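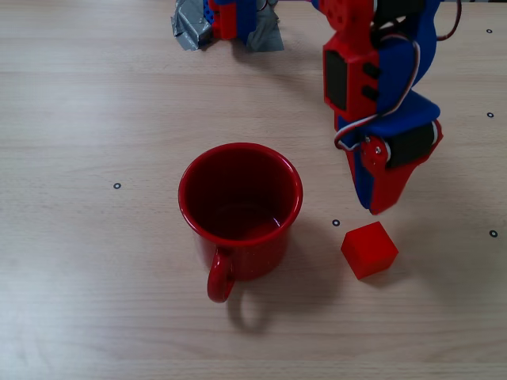
생활과 물건
빨간 컵은 어디에 놓아야 합니까
글 아틸라 코치시 (Attila Kocsis)

제가 한국어로 글을 쓰기 시작했을 때 선생님은 색깔에 대한 단어를 조심하라고 하셨습니다. 빨갛다, 붉다, 불그스름하다, 새빨갛다, 시뻘겋다. 제 모국어인 헝가리어에도 빨강을 가리키는 말이 두 개 있어서 저는 이 문제에 자신이 있었습니다. 그런데 컵 하나를 두고 가족과 이야기를 하다가 막혔습니다. 아내는 그 컵이 새빨갛다고 했고, 장모님은 안쪽을 들여다보시더니 검붉다고 하셨습니다. 두 분이 같은 컵을 보고 계셨습니다.

그날부터 빨간 머그에 대해서 쓰고 싶었습니다. 우리 잡지의 편집장은 머그 하나로 몇 쪽을 채울 수 있느냐고 물었고, 저는 대답을 못 한 채로 5월에 소데사이드(Sodesside)에 갔습니다.

소데사이드는 작은 동네입니다. 역에서 내려 경사진 길을 올라가면 세탁소가 있고, 세탁소 옆에 니발두 안드라지(Nivaldo Andrade) 씨의 가게가 있습니다. 간판에는 드라벨(Dravel)이라고만 쓰여 있습니다. 안드라지 씨는 식탁용 그릇과 컵을 팔고, 가게 뒤쪽 방에서 손님의 식탁을 위한 상담도 합니다. 손님이 자기 집 식탁의 사진이나 나무 조각을 가져오면 그 위에 여러 가지 색의 그릇을 올려 보면서 같이 고르는 일입니다. 상담은 금요일에만 합니다.

"빨간 컵을 사고 싶은 사람은 많습니다. 그런데 집에 가져간 다음에 찬장 안에 넣는 사람도 많습니다." 안드라지 씨는 이렇게 말했습니다. 빨간 컵이 싫어진 것이 아니라 놓을 곳을 못 찾았다는 뜻입니다.

그의 의견으로는 제일 먼저 볼 것이 상판입니다. 짙은 호두나무색 식탁에 빨간 컵을 올리면 컵이 무거워 보입니다. 하얀 식탁에서는 빨강이 너무 세서 옆에 있는 다른 그릇이 모두 손해를 봅니다. 그는 옅은 베이지색 나무 상판을 제일 좋아합니다. 결이 가늘고 옆으로 조용히 흐르는 것이면 더 좋다고 합니다. 결이 굵고 옹이가 많은 나무에서는 눈이 컵에 갔다가 옹이에 갔다가 합니다.

저는 이 설명을 들으면서 우리 집의 식탁을 생각했습니다. 우리 식탁은 노르고르(Nørgaard)라는 중고 가구점에서 200유로에 산 것입니다. 원래 옅은 색이었을 텐데 전에 쓰던 사람이 무엇을 발랐는지 오렌지색에 가깝습니다. 안드라지 씨에게 사진을 보여 드렸더니 한참 보시고는 그 위에는 파란 컵을 쓰라고 하셨습니다.

유광과 무광

빨간 컵을 고를 때 사람들은 보통 색만 봅니다. 그런데 표면이 색만큼 중요합니다. 윤이 나는 컵은 빛을 받으면 테두리가 반짝이고, 몸통에도 작고 하얀 빛이 맺힙니다. 안쪽은 반대입니다. 빛이 덜 들어가기 때문에 바깥과 같은 색인데도 훨씬 깊은 진홍색으로 보입니다. 장모님이 검붉다고 하신 것은 이것이었습니다. 아내는 바깥을 보았고 장모님은 안쪽을 보셨습니다. 저는 두 분에게 모두 맞으셨다고 말씀드렸는데, 장모님은 사위가 편을 안 든다고 섭섭해하셨습니다.

무광의 빨강은 성격이 다릅니다. 윤이 나는 머그 옆에 표면이 부드러운 작은 빨간 정육면체를 놓아 보면 쉽게 알 수 있습니다. 둘 다 빨강이라고 부르지만 정육면체는 윗면이 옆면보다 조금 밝게 보이고, 번쩍이는 데가 없어서 조용합니다. 모서리가 살짝 둥글면 더 그렇습니다. 안드라지 씨는 상담할 때 이런 조각을 씁니다. 손님에게 머그와 조각을 나란히 보여 주고 어느 쪽에 먼저 눈이 가느냐고 묻습니다. 대답은 사람마다 다르고, 그는 그 대답을 공책에 적습니다. 공책에 있는 대답은 지금까지 1,378개입니다. 무엇에 쓰실 거냐고 여쭈어보니 아직 모른다고 하셨습니다.

저는 머그에 먼저 눈이 갔습니다. 다음 줄에 제 이름이 적혔습니다.

사이를 두는 일

빨간 물건을 두 개 놓을 때에는 거리가 문제입니다. 안드라지 씨의 가게에는 이에 대한 규칙이 하나 있습니다. 작은 쪽 물건의 너비만큼 빈 상판을 남기는 것입니다. 그보다 가까우면 두 물건이 하나의 빨간 덩어리로 보이고, 너무 멀면 서로 관계가 없는 물건이 됩니다. 저는 이 규칙을 집에서 소금통과 후추통으로 시험해 보았습니다. 아내는 왜 소금이 손에 안 닿느냐고 했습니다. 그래서 우리 집에서는 규칙이 두 끼를 넘기지 못했습니다.

손잡이의 방향도 생각할 만합니다. 카페에서는 손잡이를 손님의 오른손 쪽에 두는 경우가 많습니다. 쓰기에는 편한 방법입니다. 그런데 사람이 앉지 않은 식탁을 위해서라면 손잡이를 앞으로, 그러니까 보는 사람 쪽으로 돌려 놓는 방법이 있습니다. 이렇게 하면 컵의 입과 손잡이가 한 번에 보입니다. 그리고 빛이 비스듬하게 들어오는 자리라면 상판 위에 손잡이의 그림자가 같이 생깁니다. 둥근 고리 모양의 그림자입니다. 한국어로 이 그림자를 부르는 특별한 말이 있는지 여러 사람에게 물어보았지만 없다고 합니다. 있으면 편집부로 알려 주시기를 부탁드립니다.

그림자는 회색이라도 부드러운 회색이 좋습니다. 안드라지 씨는 천장 한가운데에 달린 밝은 등을 싫어합니다. 그의 상담실에는 등이 두 개 있는데 하나는 창 옆에, 하나는 선반 끝에 있습니다. 옅은 나무는 빛을 꽤 반사하니까 등을 낮게 달면 상판의 한 부분이 하얗게 뜹니다. 그 하얀 부분을 컵의 바로 밑에 오게 하지 말고 조금 위쪽으로 보내라는 것이 그의 조언입니다. 저는 이것을 이해하는 데에 오래 걸렸습니다. 세 번째로 설명을 들을 때에는 그가 직접 등을 들고 움직여 주었습니다.

드로들리의 아침

드로들리(Drodley)에는 제 친구 부부가 삽니다. 두 사람의 부엌에는 빨간 머그가 여섯 개 있습니다. 결혼 선물로 받은 세트인데 9년 동안 하나도 깨지지 않았다고 합니다. 이 집에서 저는 아침 일곱 시에 커피를 마셨습니다. 식탁에는 신문과 잼과 아이의 색연필이 있었고, 안드라지 씨의 규칙은 어느 것도 지켜지지 않았습니다. 머그는 식탁 끝에 있다가 창틀에 있다가, 나중에는 계단의 두 번째 칸에 있었습니다. 빨간색이라 어디에 두었는지 금방 찾을 수 있어서 좋다고 친구는 말했습니다.

색을 고르는 이유로 이보다 더 실용적인 것을 저는 듣지 못했습니다. 돌아와서 안드라지 씨에게 이 이야기를 전했습니다. 그는 웃지 않고 공책을 꺼내 적었습니다.

씻는 것과 쌓는 것에 대해서도 조금 쓰겠습니다. 독자들이 자주 물어보시는 부분입니다. 윤이 나는 컵은 거친 수세미로 문지르면 바깥에 가는 줄이 생기고, 빨강처럼 진한 색에서는 그 줄이 더 잘 보입니다. 친구 부부는 부드러운 천만 씁니다. 안쪽의 커피 자국은 하얀 컵보다 덜 보이지만 안 보인다고 해서 없는 것은 아닙니다. 손가락으로 만져 보면 압니다. 베이킹소다를 조금 넣고 따뜻한 물을 부어서 한 시간 두면 대부분 없어집니다. 아래로 갈수록 좁아지는 컵은 겹쳐 쌓을 수 있을 것 같지만, 손잡이가 걸려서 비스듬하게 서는 것이 많습니다. 사기 전에 가게에서 두 개를 겹쳐 보아도 되느냐고 물어보십시오. 드라벨에서는 괜찮다고 합니다.

옅은 색 상판은 컵의 바닥 자국이 문제입니다. 저는 받침을 쓰라고 하고 싶은데 안드라지 씨는 받침을 좋아하지 않습니다. 받침이 있으면 그림자가 상판이 아니라 받침 위에 떨어진다는 것입니다. 그는 받침 대신 마른행주를 어깨에 걸고 다닙니다. 가게에 있는 동안 그가 상판을 닦는 것을 여러 번 보았고, 가끔은 닦을 것이 없는데도 닦으셨습니다.

저는 결국 드라벨에서 머그를 하나 샀습니다. 파란 컵을 쓰라는 말을 들었지만 빨간 것을 샀습니다. 우리 집 오렌지색 식탁 위에서는 정말로 잘 어울리지 않습니다. 지금은 책상에 두고 씁니다. 책상은 옅은 나무색이고, 오후 네 시쯤 되면 창에서 빛이 들어와서 손잡이의 그림자가 키보드 쪽으로 길어집니다. 아내는 이제 식탁을 바꾸자고 합니다. 노르고르에 전화해서 물어보니 옅은 색 식탁은 다음 달에 들어온다고 합니다.

드라벨의 식탁 상담은 예약이 필요합니다. 상판의 나무 조각이나 낮에 찍은 사진을 가지고 가시면 됩니다.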